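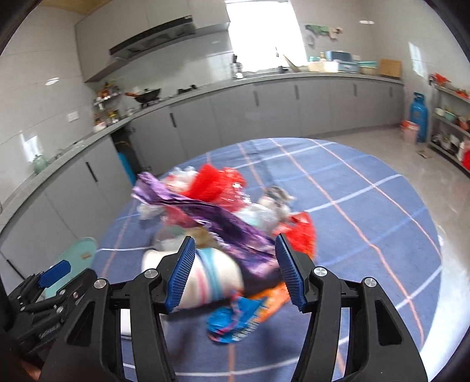
Estela Riquelme wrote to say that she never gets past the bags, because every time she clears the table she ends up stuffing the whole heap back in a drawer, and could we please start there. So we will, Estela!

### 2. Sorting the bag heap

1. Put everything on the kitchen table, on the cloth if you keep one there, and pull the bunched-up pieces apart.
2. Make one pile for plain carrier bags, red, white, whatever you have, and another for crumpled packaging such as that long purple one.
3. Undo any knots. Be patient with the tight ones (a fork handle helps).
4. Smooth each bag flat, fold it lengthwise, and slide it into the Josolex holder, open end down. It takes 8 comfortably.

**Note:** Clear bags go in last, or you'll lose them among the others.

**Caution:** Keep bags and holder well away from the stove, and out of reach of babies and small children.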